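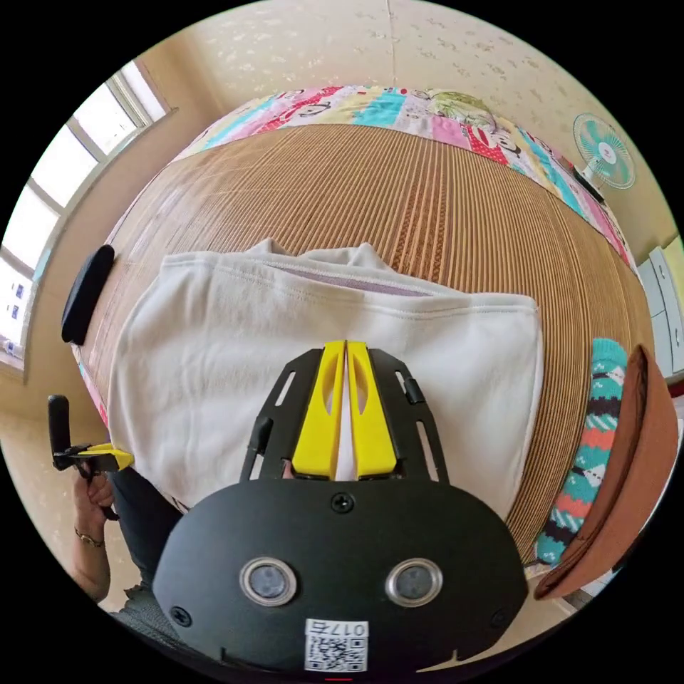 Comment rattraper une peinture jaune qui couvre mal ?
Bonjour à tous, je repeins la petite cuisine de notre location à Dudside et je bute sur le jaune. J'ai pris un pot de chez Zornalel, teinte Florine, deux couches passées au rouleau, et on voit encore le gris du mur au travers. Je voudrais un jaune bien vif, comme les deux doigts jaunes sur la photo, et pour l'instant j'ai plutôt un vieux beurre. Faut-il une troisième couche ou tout reprendre ? Merci d'avance à ceux qui prendront le temps !

Réponse 1
Bonjour, ah, les jaunes, j'y ai laissé bien des dimanches ! Sur un fond gris, il vous faudra une sous-couche blanche, même maintenant. Égrenez légèrement, dépoussiérez, passez la sous-couche – une seule suffit si elle est bien opaque – puis deux couches de votre teinte. Chez nous, dans l'entrée, j'avais insisté jusqu'à 5 couches sans sous-couche et le résultat restait terne. Bon courage, c'est une couleur qui fait du bien le matin.

Réponse 2
moi j'ai mis du Sastry en avril, 7 m² et rien à redire

Réponse 3
D'accord avec la première réponse. Regardez aussi votre rouleau, s'il est trop ras il dépose peu de matière.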